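Water Uptake and Storage of Cellulose Sponge and Colored Foam Offcuts
Course project report, materials lab, November

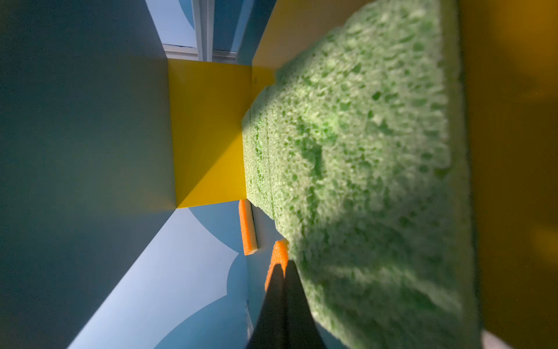 1. Purpose

The Brerow workshop keeps a stock of porous leftovers for model building and cleaning. The stock had been kept in one bin with no sorting. Our project had two goals: to find out how much water the green cellulose sponge holds, and to set up a storage layout that keeps it apart from the orange foam pieces.

The two materials are both porous and light, and they get mixed up in use. A person wiping a bench will pick up whatever is closest. The orange foam sheds water when pressed and leaves a film behind. The cellulose takes the water in.

2. Materials

Green cellulose sponge, block form. The surface is covered with irregular pits, and the edges are straight enough to measure against.

Orange foam, small pieces and slender strips. One strip has a pale, cream-colored cut end. The strips are left over from the Otar bridge model, where they served as padding.

Kitchen scale, shallow tray, tap water at room temperature, wire rack.

3. Method

A test piece was cut from a spare block of the green sponge and dried on the rack overnight. The dry mass was 6 g. The piece was laid in the tray, left for 5 minutes, lifted by one corner, and allowed to drip for 50 seconds before weighing. The same steps were repeated with a bundle of orange strips tied with thread.

The drip time matters more than we expected. In early trials we weighed at once, and the readings did not agree with each other.

4. Results

The cellulose piece gained 266 percent of its dry mass. The orange bundle gave no stable reading – water ran out of it whenever it was moved – and we have left it out of the results.

The cellulose also swelled along its long side and went back to nearly its first shape after drying. One corner stayed slightly curled.

5. Storage layout

Cellulose blocks are now stored on their long edge, with a gap between them for air. Orange strips stand upright in a separate tray so that the cut ends can be checked. Damp pieces go on the rack first. Labels follow the Pai numbering already used for the cardboard shelf.

6. Limits

Only one thickness of sponge was tested. Soap was not used, and it would likely change the drip time. The scale reads in whole grams, which is coarse for a piece this light. A second run with a larger block and the Drakex balance is planned for next term.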